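# Flenuvow Sponsor-a-Student Gift Kit

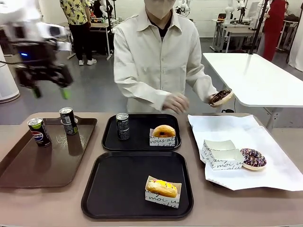

*Snack table with drinks and a sprinkled donut.*

The Flenuvow gift kit is a packed set of school supplies for charities, parish groups and companies that support students through a scholarship or sponsorship program. One kit serves one student for one school year. Kits are sold by the carton and shipped flat to save on freight.

## What is in a kit

- Drawstring bag, cotton, with a sewn name label
- Ruled notebooks and one sketch pad
- Pencils, pens, eraser, sharpener and ruler
- Colored pencils (lower grades) or a geometry set (upper grades)
- Blank thank-you card and envelope
- Sponsor card with space for a short message

The sponsor card is printed on one side only. If your program does not share sponsor names with students, order the kit with plain cards. There is no price difference.

## Versions

**Gadov** is the lower grades version, for kindergarten through grade 5. Pencils are the thick kind and the notebooks have wide ruling.

**Tetteh** is the upper grades version, for grade 6 and up. It has narrow ruling, a geometry set and a larger bag that holds a standard binder.

Both versions come in green or navy. A carton holds one version in one color.

## Ordering

| | |
|---|---|
| Kits per carton | 32 |
| Minimum order | 2 cartons |
| Printed logo on bag | from 200 kits |
| Largest single order | 2000 kits |
| Colors | green, navy |

Logo printing is one color, front of bag. Send artwork as a vector file. We email a proof, and printing starts when you approve it in writing. Printed bags cannot be returned.

Orders for the start of the school year should reach us before August. Later orders are filled in the order received, and navy usually sells out first.

## Assembly

Kits arrive as sorted bundles with the bags folded separately. Most groups pack them at one sitting on a row of tables, with one item per station and the cards last. A packing list is taped inside the lid of each carton. Check the contents against it before you start and report anything missing by email, with the carton number.

If you would like the kits packed for you, choose "assembled" at checkout. Assembled kits ship in larger boxes and freight is charged on the larger size.

## Tracking cards

Every carton includes a sheet of numbered stickers for use with Clurus, our free record sheet for gift distributions. Put one sticker on the bag and its match next to the student's name. The sheet opens in any spreadsheet program and can also be printed and filled in by hand. It does not send any student information to us.

## Storage and care

Store cartons indoors and off the floor. Colored pencils should be kept away from heaters. Bags can be machine washed cold and hung to dry; the printed logo may fade a little after the first wash.

## Returns

Unopened cartons without printing can be returned for a refund of the purchase price. Return freight is paid by the buyer.

Page updated Apr 29, 2020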